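What is fleece? (and how to fold it)

Fleece is the soft stuff. You have probably got some – a jacket, a hat, maybe a blanket on the sofa. Let's find out what it's made of and then fold a jacket.
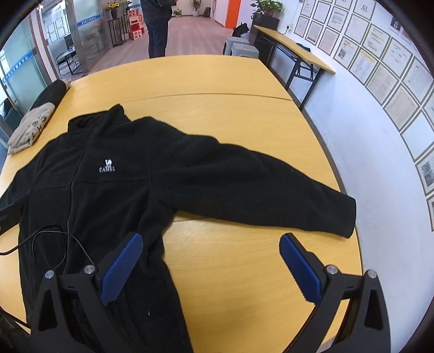
A black fleece jacket with a zip down the front, spread out on a table.

Is it from a sheep?

Good question. The word fleece means the woolly coat of a sheep. But most fleece jackets have no sheep in them at all. They are made of polyester, a kind of plastic. Same plastic family as lots of drinks bottles! Some fleece is even made from old bottles, washed and chopped up and melted, then pulled into very thin threads.

How does it get fluffy?

First the threads are knitted into a flat cloth. Knitted means loops, lots and lots of loops. Then a machine with tiny wire brushes goes over the cloth and pulls the loops up. Now it's fuzzy. Another machine trims the fuzz so it is all the same length. Done.

Why is it warm?

Air. The fuzz is full of little gaps and air gets stuck in them. Your body warms the air up and it stays close to you. The fleece doesn't make any heat, you do that bit.

But wind can blow straight through most fleece. So on a windy day – coat on top.

Parts of a jacket

Collar – the bit round your neck. A stand-up collar keeps the draught out.
Zip – two rows of teeth and a slider. The slider pushes the teeth together.
Cuff – the end of the sleeve.
Seam – where two pieces of cloth are sewn together. Look for the seams on the shoulders.
Logo – a little picture or name from the maker. The one in our photo is a camel, sewn in white on the chest.

Now fold it

You need a table or a clean bit of floor. Big enough for the sleeves.

1. Zip it up. Mind your chin if you are still wearing it (take it off first!).
2. Lay it down with the zip facing the table. Smooth out the wrinkels with your hands.
3. Fold one sleeve and a bit of the side in to the middle. Sleeve pointing down.
4. Same with the other side. You should have a long thin shape.
5. Bring the bottom up to the collar.
6. Turn it over. Finished.

Too fat for the drawer? Roll it instead. Start at the bottom and roll up to the collar, nice and tight, squashing the air out as you go.

Washing it

Ask a grown-up and read the label inside. Lots of fleeces say 40 or less, that means degrees. Not too hot. Tiny bits of fluff come off in the wash and can end up in rivers and the sea, so dont wash it every time you wear it. Only when it needs it.

Try this

Put one hand inside a fleece sleeve and leave the other hand out. Count to 40. Which hand is warmer? Now blow on the sleeve. Can you feel your breath come through?

Words to know

Polyester – a plastic that can be made into thread.
Knit – to make cloth out of loops.
Draught – cold air sneaking in.

Written by Shona Rewi. Checked by Raelene Rakena.
Next page: Why do zips get stuck?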